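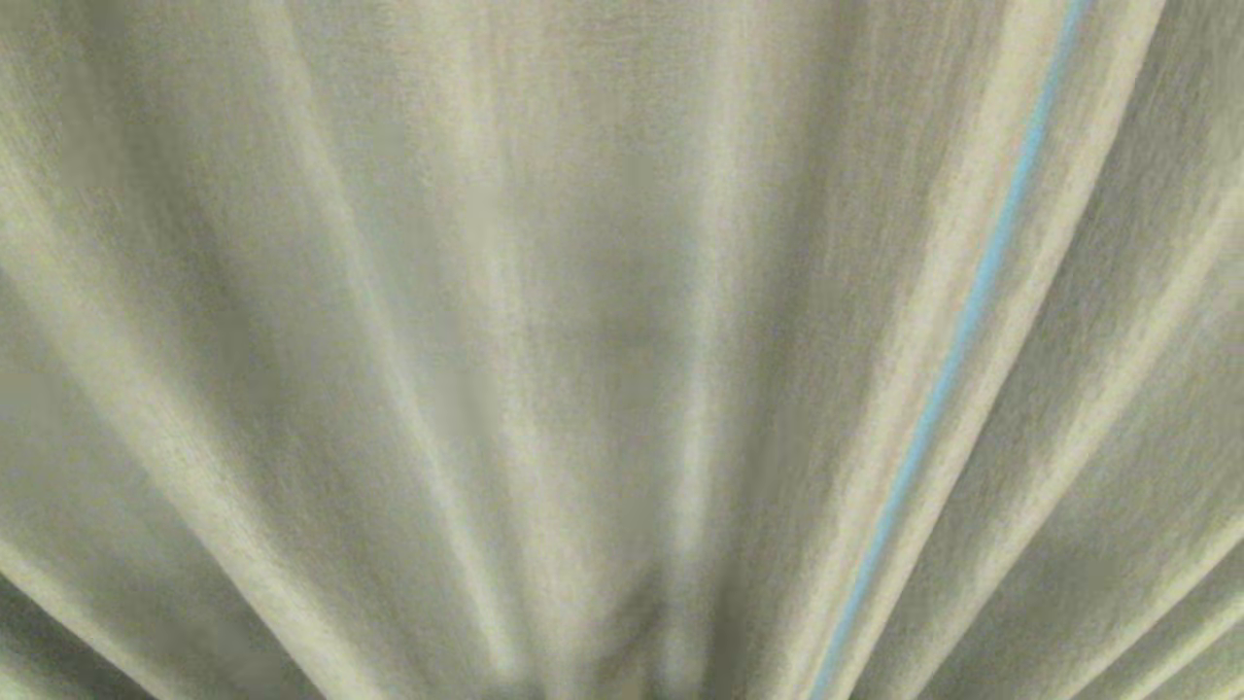

Figura 1. Pregas do tecido claro, com a risca azul na diagonal.

3. Trabalho com as cortinas

O projeto Prernik estudou como os têxteis de uma sala filtram a luz do dia. Nesta fase a equipa (Paula Preda e Mahsa Hassanpour) trabalhou num apartamento em andar alto, com varanda. As visitas fizeram-se em julho, sempre de manhã.

O primeiro tecido tem cor entre o branco sujo e o cinzento-esverdeado e aspeto macio, sem brilho. Quando se junta em baixo, as pregas abrem em leque e a luz fica desigual — clara nas cristas, cinzenta nos vales. A risca acompanha uma das pregas e serviu de referência para repetir a mesma posição.

O segundo é branco e translúcido. Usámos uma escala de 2 níveis, «vê-se o contorno» e «não se vê», aplicada ao que fica do outro lado do pano.

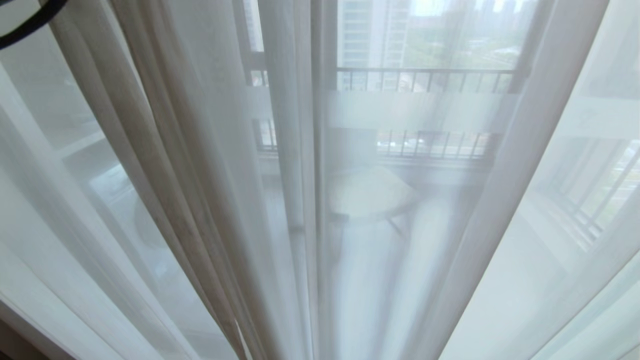 Com uma só camada, o gradeamento da varanda e a mesa redonda branca contam como contorno visível. Onde as pregas se sobrepõem, o pano fica mais opaco e os contornos perdem-se. Registámos mais de 20 posições, que estão na tabela do anexo B.

Ficou por fazer a comparação com o pano corrido até ao fim. A orientadora, Thérèse Beaulieu, pediu também uma série ao fim da tarde, que passa para a fase seguinte.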